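Home | Posts | About | Archive

20 Jul 2019
Posted by Kieran Kettle

I have now recorded 688 demonstrations with the hand-held grippers, and I'm getting faster. In June a good day was up to 10 usable ones before lunch. The rest had a slipped grip or a marker turned away from the camera.

Dace Dzene taught me the basics. Close the jaws slowly. Stop for a moment before you lift. If you fumble, start over, and don't try to save it halfway. The robot copies the saving too, and then it does a little wiggle every time it picks something up. We call ours Vlad, and Vlad still wiggles. 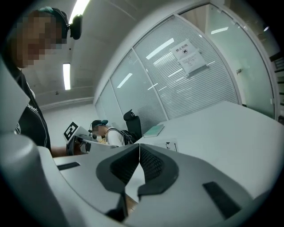
My wrists are the limit. After an hour I start turning the gripper at angles the arm can't reach, and those runs get thrown out when Povilas replays them. He sent back a whole batch on Thursday. I did them again standing up, with my elbows in, and most of them passed.

We also tried driving the arm by remote control for a week. It was much slower and I didn't like the delay, but every motion was one the arm could make. I may go back to it for the tight corners.

Next up is folding, with two hands.

Contact | © Kieran Kettle | Back to top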